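Riltbridge Trip Planner Help Desk
Subject: Directions keep sending us to the wrong side of the mountain
Status: Open
Opened by: guest account, April

Hi there, and thank you in advance for reading all of this, I know I go on a bit! We used your planner for our drive to the Berketti Inn in Likcombe, and for most of the day it was wonderful. It found us a pie stop and a very clean gas station. Then, with 251 miles behind us, it told us to turn onto Ostapchuk Road, which climbs for a while and ends at a locked gate. The inn was on the other side of the valley with its lights on, looking very cozy and very far off.

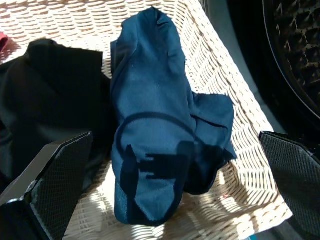 Teal top in the white wicker basket

What I've tried so far, in order:
Closed the app and opened it again at the gate. Same route.
Typed in the street address by hand instead of tapping the saved stop. Same route, and it said we had arrived.
Deleted the inn from the trip and added it back once we had Wi-Fi. The pin moved a little, but it still wants the gate.
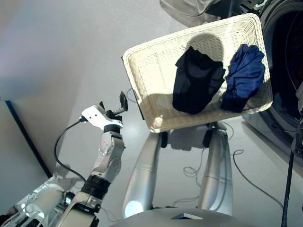

Black and royal blue, side by side

Reply from Support, 9:40 a.m.
Thanks so much for the detail, and I'm sorry about the gate. Could you tell us which version of the map you have downloaded, and whether "Use offline directions" is switched on? Please also check whether the trip was copied from an older one.

Update from guest, 11:15 a.m.

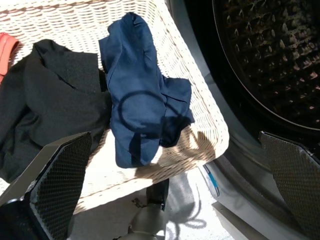 Offline directions were on, yes, and the trip was a copy of the one we made two summers ago, so you may be onto something there. I switched them off and looked at the route again before lunch. The new line looks better, but I had trouble reading it, as your pale gray roads vanish in strong light. Think of sun on a white wicker basket, where parts of the weave go nearly white — that's your side roads on my phone at noon. A darker line would be a kindness to those of us who travel with reading glasses.

Reply from Support, 1:05 p.m.
We'll pass along the note on contrast. Please remove the old map pack (it should show as 170 MB), download the new one, and build the trip from scratch without copying.

Update from guest, 4:30 p.m.
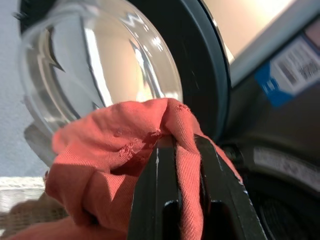

New map pack is in and the trip is rebuilt, and the planner now brings us up the valley road to the inn's front door. One leftover: the old pin is still there by the gate, right beside the new one, and both are the same salmon pink as that twill cloth. I can't delete the old one from my side. Could you clear it, or at least make it a different color? We leave for home tomorrow and I'd like to be sure which one it's starting from.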